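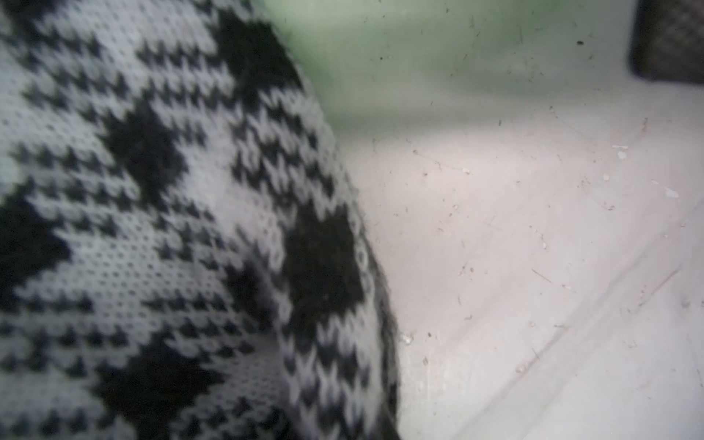 February, after supper

My feet hurt and I'm in a great mood, so I'm writing this down before I fall asleep on top of it.

The arm on station 2 ran the whole morning with hats. Hats! And mitts after break. Last month we could hardly get it to pick up a folded towel without dragging the one under it along for the ride, and today it was lifting knits out of the tray and setting them down for checking like it had been at Willby as long as I have. I kept walking over to look, even when I had no business over there. I think I used up my whole stretch break just standing there with my coffee.

The black-and-white jacquard is still the hard one. It's that tight pattern, all the little zigzags like rows of arrows and then the big solid black patches with the stair-step edges, and the wrist camera sees it from so close up that the pattern takes up most of one half of the view. The Andeo tech (the tall one, back again, with the good thermos) says a plain gray hat is easy because the only strong line is the edge of the hat. With the jacquard there are strong lines everywhere, and the arm has to work out which one is the end of the knit and which is only black yarn meeting white yarn. I said I have the same trouble at the end of a shift, and she laughed, but I meant it. I've gone cross-eyed over that pattern plenty of times.

She let me sit with her and look at the camera view for a good half hour. I loved it. You see each stitch as a tiny V, and you see the fuzz along the outside of the knit standing up against the white, and how the rows bend around where it's full and round. Twelve hours a week I used to handle that stuff and I never once saw it like that. You also see every bit of lint we own. Specks, hairs, crumbs of fluff, little white flakes, all over the white surface. I was a bit ashamed! I wiped down my own table as soon as I got back to it. We've agreed on a wipe-down at each break now and I wrote it on the board myself, in the green marker, so it will get read.

What I want to remember about today, though, is my hands. I've been on lifting and turning since I started here, and by this point in winter my thumbs are usually so sore that I open jars with my elbow. This month I've done two shifts out of three on checking and mending, and tonight I opened the pickles like a normal person. I had four to celebrate.

The target was 200 pieces before lunch and we made it with time left over. The arm asked for help 59 times, which sounds like a lot until you think what it was like in the first week, when it asked for help with nearly everything, including once an empty tray. When it's not sure, the lamp goes yellow and one of us walks over and sorts it out by hand, and then it carries on. Most of the 59 were the jacquard. I took a turn on lamp duty and liked it more than I expected. You get a feel for it. I started guessing which pieces it would stop at before it stopped, and I was right often enough to get cocky about it.

Not everyone is as happy as me, and I ought to put that in too. The older ladies on the far line miss talking across the table. The new layout has us spread out with the cell in the middle, and it is harder to hear each other over the air line. I miss that part too. And there's the question of what happens when Garg's spring order is done, if they'll still want all of us on days. I asked at the meeting and was told nobody is losing hours before summer, and that three of us would be trained to run the cell. I put my name down right there. My handwriting came out terrible because I was in such a hurry.

If I get it, the training is over at Brendus, 30 miles each way, so I'd need to sort out the car. The heater only works on high and the back tire has that slow leak. I could share a ride, maybe. I'll ask tomorrow.

Oh, and I found a real flaw today, a dropped stitch right inside one of the solid black patches, where you would never see it unless you stretched it over your fist. The arm had passed it along happy as you please, but then it isn't there to look for flaws, I am. I mended it in a few minutes with the small hook and couldn't find the spot again afterward. I was so pleased I showed it to the tech, and she couldn't find it either.

Need to pack lunch. Need new insoles. Bring the good scissors back from home, they've been in my bag all week.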